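Bench notebook, Puvwood bindery
October, started after lunch and finished with the lamp on

Back on the 1872 ledger today, and glad of it, after all the small jobs that have been nibbling at the week. It's the big account book from the Rugemalira mill, shelf number 1668, the one with the suede cover that comes off on your hands like cocoa powder. I have grown very fond of it. Whoever kept it had a lovely slanting hand for the first stretch and then, somewhere in the lumber pages, got tired or got a new pen, and the sevens start looking like ones. I keep stopping to read it when I should be working, so if the hours on the job sheet look generous, well, there you are.

Where things stand: the text block is off its boards, the old spine lining is gone, and the sewing is better than I dared hope. Seven of the sections have broken thread at the head and everything behind them is still tight. I went back and forth on whether to pull the whole book and resew it, and I know there are strong feelings in this shop on that question, but I'm going to leave the sound sewing alone and catch the loose sections back in through the fold. The original thread is a fat, soft linen and it has settled into the paper so nicely that it would be a shame to disturb it. Write in the margin if you disagree and I promise to read it kindly.

The glue came off slowly. I used the methyl cellulose poultice, spread on thick and covered with a strip of polyester so it wouldn't dry out while I had my coffee, and then lifted with the bone folder and the old blunt spatula with the taped handle (please, please don't sharpen that one, it is blunt on purpose). The glue nearest the tail was dark and glassy and took a second round. There was a scrap of printed waste under it, used as lining, part of a handbill for seed potatoes. It is drying between blotters and will go in an envelope with the book. I'd like to see it mounted on a card and kept in the box, if the owners are willing.

Paste next. I made the wheat starch fresh this morning and I have to confess the first pot was no good. I let it sit off the stir too long while I was hunting for the big strainer, and it caught on the bottom and went lumpy, and no amount of pushing it through the mesh would bring it back to anything I'd put on a page. The second pot I stirred the whole way through like a good child, and it came out smooth and slow off the spoon. I cooled it in a cold water bath, strained it, strained it again, and let it down in the bowl with the brush until it was the thickness of light cream for the tissue repairs and a good bit heavier for the spine. What's left is in the covered jar on the fridge door. Smell it before you use it.
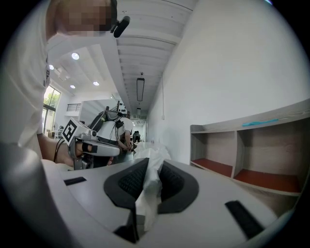 October, work in hand. Crumpled white piece, held.

For the repairs themselves I went through the tissue drawer properly for the first time in ages. The Evar medium is still my favorite for page edges, with nice long fibers and a color that sits down well beside old rag paper. The Flelter is crisper and a touch too white for this book, but it tears beautifully and I used it inside the folds, where it won't show. I water-tore everything: a wet line from the fine brush along the straightedge, count to five, and then pull apart gently so the edge goes feathery. The pieces I tried to hurry came away with a hard edge, and I have put those in the practice box.

The fore-edge is the sad part. Something damp sat against this book for a long while, and the bottom corners of the first eighty leaves are soft as flannel. They have kept their shape, more or less, but they won't take handling, and this is a book people will want to turn the pages of. So every one of them gets a little corner of tissue on the back, pasted thin, with a dry brush around the edges, then a square of nonwoven, a blotter, a piece of felt and a weight. It is peaceful work once you're into it. I put the radio on low and worked through to the page with the ink blot shaped like a goose, which is where I've left the marker ribbon for tomorrow.

A few things I want to remember, and that may help whoever picks this up if I'm out:

The blue ink on the column rulings moves. I tested it with a barely damp swab and got color straight away. The brown writing ink held in all the places I tried, but please test again on the later pages, where the ink looks blacker. Keep the paste dry and small near any blue line.

Don't press the repaired corners in one big stack. I tried it with the first batch and the extra thickness made a hump at the corner, and the good part of the page got a gentle wave in it that I then had to relax and flatten all over again. Small groups with a stiff board between them are much happier.

Change the blotters after a quarter of an hour, and again before you go home. The ones in the left stack are clean. The ones in the right stack have been used for damp things and should stay off this book.

The endpapers I haven't settled. The originals are a plain blue-gray, badly faded, with a pencil sum on the front one that I can't make come out right however I do it. I'd like to keep them both, lined onto new paper and hinged back in place, and put a stronger cloth joint under the whole business where it can do the pulling. I made up a dummy with some scrap board and the airplane linen to see how the joint opens. A bit stiff, but livable, and I think a thinner cloth would cure it. The dummy is on the window shelf with a note tucked inside. Do pick it up and open and close it a good many times, and tell me what you think, as my hands are used to it by now.

Now the cover. The suede is powdering everywhere except in a strip down the back where some kind person long ago rubbed in something waxy. I laid a thin coat of consolidant on a patch of the lower board, inside the turn-in where it won't be seen, and will look at it in the morning by the window. It darkened while wet, as you'd expect. If it dries back to the same brown as its neighbor, I'll go ahead with the rest. If it stays dark, I think we should leave the leather alone and make a nice wrapper in polyester or a good heavy paper, and let the box do the protecting. I measured for the box while the boards were off, and then realized that was silly, and will have to measure again once it's all together.

Low on: nonwoven squares, the wide brushes (two are shedding), and the good linen thread in the thicker weight. There is plenty of board and plenty of starch. The small press is squeaking on the downward turn again, so I wiped the screw and gave it a dab of wax, and it's quieter, though it will want a proper cleaning before the next big job goes in it.

Tomorrow, then: look at the leather patch, carry on with corners from the goose page, and tie down the loose sections if the folds are dry. The boards are under the long weight by the sink with a slip of paper saying so. Please don't borrow the weight.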